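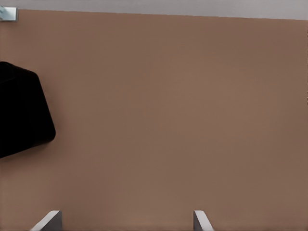 Company > About Badik

Search this site Enter keywords Go

About us

Badik is a small company in Vurthorpe that makes practice benches for people learning to program two-armed robots. Each bench is a simulated workspace that runs on an ordinary classroom or office computer, and it comes with a set of tasks, a lesson book and a person at our end who will answer when you get stuck. We started with one bench and one task, and we still love that first one: pick up some fruit, put it on a tray.

It sounds like a very small job. Then you try it! Which arm goes first? Does the tray stay where it is, or does one arm turn it so the other has an easier reach? What should the idle arm do in the meantime? We have watched whole classes argue over these questions for an afternoon, and we think that arguing is a fine way to learn robotics.

How we got going

Two of us were teaching evening courses at the Kamata workshop on the east side of town, where there was a single pair of arms and a long line of students waiting for them. Most of a three-hour class went to waiting. We built a simulated copy of the bench so that everybody could try out their program before their turn came up, and after a few weeks the students were coming in early to use it. Other teachers asked for a copy. By March we had rented a room above the bike shop on Lendora Street and ordered proper chairs (the old ones are still in the hall if anyone wants them).

What we make

Our main product is the Lendora bench, named for the street. You get the two arms with their parallel grippers, a table, and a library of things to put on it. There are 65 practice tasks at present. The early ones ask for a single reach and a clean stop. The later ones need both arms to share a space without bumping into each other, and a couple of those still beat us on a bad day.
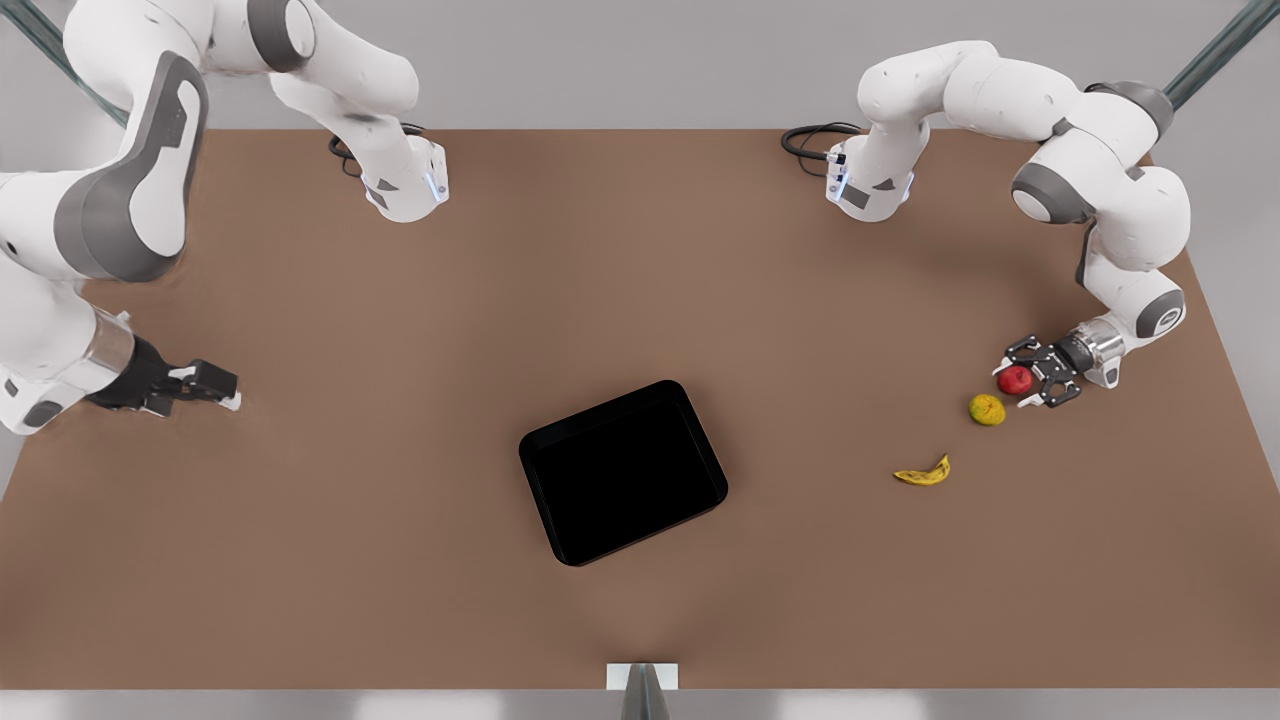
Can one arm do the fruit task by itself?

It can in many layouts, and we suggest starting that way, then bringing in the second arm once the first program runs from start to finish. Some layouts put a piece too far away for a comfortable reach, and those are the ones where sharing the work pays off.

Every task can be viewed from more than one place. There is a wide view that takes in both arms, and there are close views near the grippers, which show you much less of the table and make you think harder about where everything is. Students often find the close views frustrating at first - so did we - but a program that depends on the wide view alone tends to fall apart when something is moved a little.

Start positions can be changed too. You can set them by hand, load them from a list, or let the bench pick. Our own habit is to write a program against one layout and then run it on 80 others before we believe it.

How we work with schools and shops

About half of our users are high schools and community colleges. The rest are small firms who want their staff to get comfortable with two arms before buying any hardware. Both groups get the same software and the same lesson book. A first course fits into 90 minutes a week over one term, and you can stretch it or squeeze it as you like.

We do a setup call with each new customer, and after that you can write to us whenever you want. Questions go to the same people who write the tasks. If a task is confusing we would like to hear about it, and we do fix them: the whole chapter on handing an object from one gripper to the other was rewritten after a class in Vurthorpe sent us four pages of notes. It is so much better now.

What the bench won't do

A simulated bench is a place to practice, and we try to be plain about where it stops. Soft and squashy things are hard to get right, and ours behave more stiffly than the real ones. Cables on real arms snag in ways that ours never will. If you are moving from the bench to hardware, plan on going slowly and expect to adjust your grip settings. The last chapter of the lesson book covers that move, and it's the one we add to most often.

Trying it out

You can use the bench free for up to 3 weeks with all tasks open. Write to the Badik office and tell us a little about your class or shop, what your students already know, and what sort of computers you have. We're also happy to have visitors on Lendora Street. Ring the upper bell, as the lower one belongs to the bike shop.

Page last updated 2020-10-14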